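The Return of the Gray Wall

Walk through the model homes at the edge of any growing town and count on seeing gray. It was supposed to be over by now. Paint stores have been pushing cream, clay and olive for years, and decorating shows have called gray cold, flat and dated. People keep buying it anyway.

At Velier, a paint shop that has served the same three counties for two generations, gray still outsells every other wall color except white. The store carries 60 of them. Most customers look at five or six and go home with the one they saw first.

Part of the appeal is practical. Gray hides scuffs better than white and does not fight with furniture. A landlord can put the same shade in every unit and touch it up from one can. A family that plans to sell in a few years can leave it alone.

The trouble starts when the paint dries. Gray is rarely a plain mix of black and white. Most shades carry some blue, green, brown or violet, and a room brings it out. North light makes a blue gray look bluer. A warm bulb can turn a soft green gray the color of putty. The chip that looked right under the store lights at 2 in the afternoon may look like something else after dinner.

Texture matters as much as color. Older houses in this part of the country often have stippled or sand-finished walls, put up by plasterers who liked a surface that covered small mistakes. Each bump throws a small shadow, so the same paint reads darker there than it does on smooth board. Joltov, a plastering outfit that repairs these walls, tells homeowners to test on the wall itself and to make the patch at least 12 inches across.

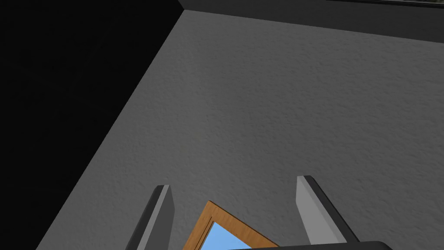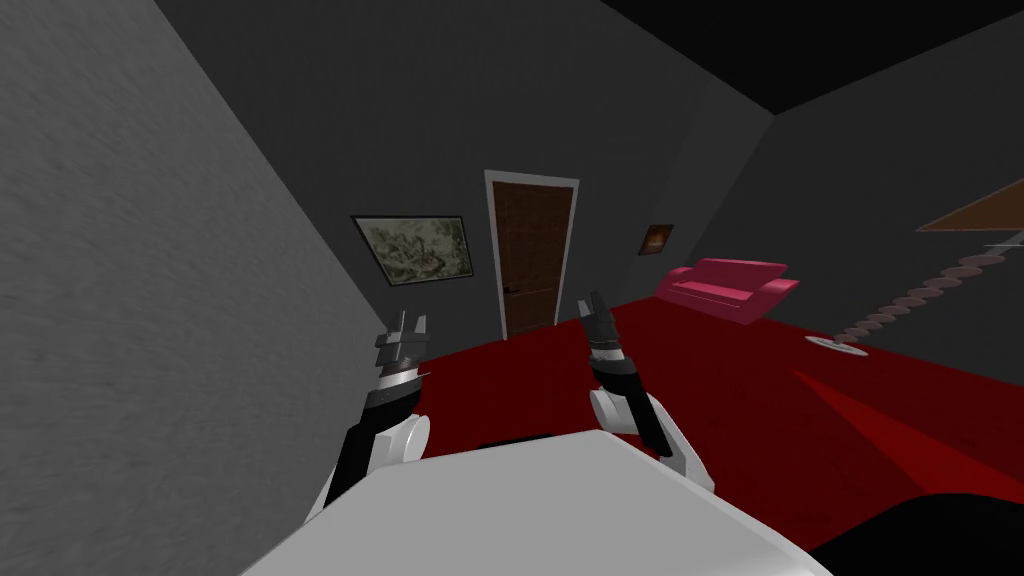
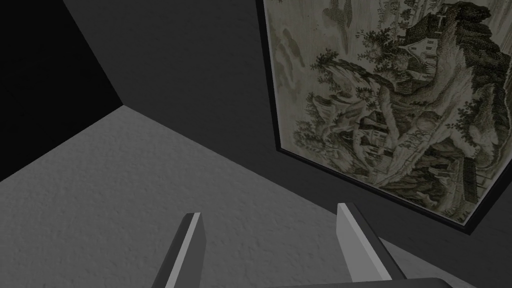
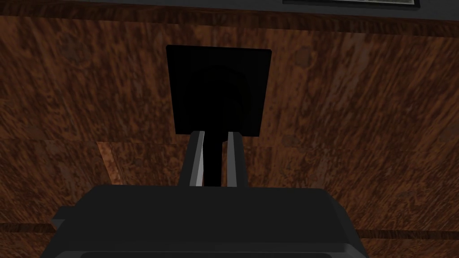 Shades of gray, pale and charcoal.

Dark gray is a separate matter. Charcoal had a long run on kitchen islands and front doors before it moved to whole rooms. It works best where people do not spend the morning. A den, a hallway or a dining room can take it. In a small bedroom with one window it tends to swallow the corners, and the ceiling line disappears by late December afternoons.

Evedine, a small design office, has painted over 12 charcoal rooms in the past year, nearly all of them at the client's request. The firm now asks people to live with a large painted board for a week before signing off. Some change their minds. Others go darker.

Floors get less attention than they should. A gray floor under gray walls can work if one is clearly lighter than the other. When the two are close but not the same, the room looks as if somebody tried to match them and missed. A rug solves most of it.

Texier, which makes limewash in a converted dairy, sells mostly to people who already have gray walls and want them to look less even. The finish goes on with a wide brush in short crossed strokes and dries cloudy. It costs more than ordinary paint and is hard to patch, so the company suggests keeping it out of kitchens and stairwells.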